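20 May 2021

My neighbour Jae-hoon Yang asked me last week why I still take the slow train to Brenley when the bus is faster and has better seats. I gave him a short answer on the stairs and afterwards I was not satisfied with it, so I write the longer one.

When I moved to this country my English came from school and from television. I could read a newspaper. I could not understand a person who spoke to me from behind, or with a full mouth, or through a loudspeaker. The loudspeaker was the worst. In my first January I sat in a train which was standing in Plavport, and the voice said something long, and half of the people stood up and left. I stayed, because the other half stayed too. The train was divided there, and my half went back to where I came from.

After this I decided to learn English from trains. It sounds foolish but I had a monthly ticket, and I had a lot of evenings. The bus has only a screen with the name of the next stop. In the train there are people.

I had a small notebook with a green cover and I wrote in it every expression that I heard and did not understand. I did not look them up at once. I waited until I heard the same one a second time, and only then I was allowed to open the dictionary. Some of them I waited for half a year. "I'm not being funny, but" came back the next morning. "It's black over Bill's mother's" never came back, and finally I had to ask at work. They were very happy to explain, and each of them explained it differently, but all agreed that it is about rain.

The notebook has now 479 entries. I numbered them from the beginning, which I am glad of. Number 2 is "you all right?", and next to it I wrote, in my own language, "question about health?". For several weeks I answered it truthfully. I told a woman in the ticket office about my tooth.
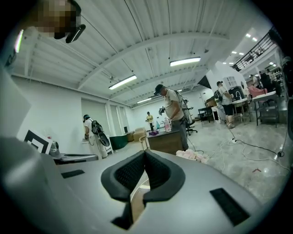
*The ceiling with the long lights and the hanging cables.*

What I find the most difficult even today is how people here say no. In my language we have one word and it takes no time. In English I had to learn that "I'll have a think" is no, and "that could work" is usually no, and "yes, no, absolutely" is yes. My teacher in the evening class, Aksel Gunnlaugsson, was himself a foreigner, and he told us to listen to the length of the sentence. If somebody wants to come to your dinner, he says "lovely, what time?". If he talks longer, cook less. I have used this rule for years and it failed me only when I invited Mrs Michailidis from the ground floor, who talked for ten minutes and then came with two cousins.

Small words are another matter. I am careful with "quite". I was told that my soup was quite good and I was proud for a whole evening, until I found out that it depends on the voice. "Quite" with the voice going up is one thing and with the voice going down it is another thing, and I still cannot produce the first one reliably. When I like something I say "very". It is safe.

I also want to write something about prepositions, although I know it is boring for people who were born with them. You are in a car but on a train. You are in bed but on the sofa. I asked my colleagues for the rule and they looked at each other and were silent, and then one said that you can walk around on a train and you cannot in a car. But you can walk around in a house. I don't ask any more, I just learn them by heart, with the noun, like a telephone number.

My notebook is nearly full. There are 52 empty lines at the end and these days I fill maybe one in a month. The last one is "to be out of pocket", which I knew, but a man with a bicycle used it to say that he could not be reached, so I wrote it down again with a question mark. If somebody knows whether this is correct, please leave a comment under the post.

And to Jae-hoon: yes, I know the bus has better seats. Come with me one morning on the early one. Sit in the second carriage, near the door, where the two women with the flasks sit, and bring a pencil.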